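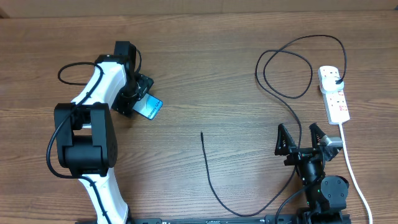 Two-arm tabletop work cell at the Wollinico test laboratory in Hondham.

Wollinico Issues Safety Notice on Cable Snagging in Titau Two-Arm Work Cells

HONDHAM – Wollinico today issued a safety notice to all operators of its Titau tabletop work cells after a fault in February in which a robot arm caught a loose power cable and kept pulling against it. There were no injuries. One arm and one power adapter were damaged and have been replaced.

The fault took place at the company's Hondham laboratory during a routine card handling trial. According to the internal review, the gripper of one arm closed on a slack section of cable while returning to its rest position. The control software is meant to stop an arm when it meets unexpected resistance. In this case the arm continued to pull for 11 seconds before an operator pressed the emergency stop.

The review found two causes. The resistance limit had been raised during an earlier trial with heavier parts and was not set back. In addition, the work cell instructions did not say how power cables on the tabletop should be routed or secured.

"The stop function did not act when it should have, and we take full responsibility for that," said Trinity Mercado, Director of Product Safety at Wollinico. "Operators are entitled to expect that an arm will stop by itself. We have corrected the software, and we are asking every site to check its cables before the next run."

The notice applies to 24 work cells now in use at customer sites. Wollinico has asked operators to take the following steps:

Install the software update, which returns the resistance limit to its factory value each time the cell is started.

Keep slack cable out of the reach of both arms, and secure power strips and adapters so that they cannot be dragged.

Test the emergency stop at the start of each shift and record the result.
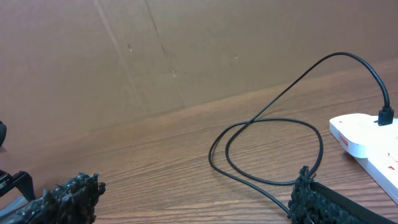 Can a work cell be used before the update is installed?
Operators should leave the cell switched off until the update is in place and the cable check has been signed by the site supervisor.

Lambrechts, the engineering firm that services the work cells, will visit sites that ask for help with the update or with cable routing. The visits are free of charge and will be completed within 15 working days of a request.

"Most sites can carry out the check themselves in one morning," said Maarten Van Hecke, Service Manager at Lambrechts. "Where a cell has been moved or rewired after delivery, we advise the operator to book a visit."

Wollinico will send a revised instruction manual to all registered operators. Requests for a service visit may be made through the customer support desk, which is open until 5 p.m. on working days.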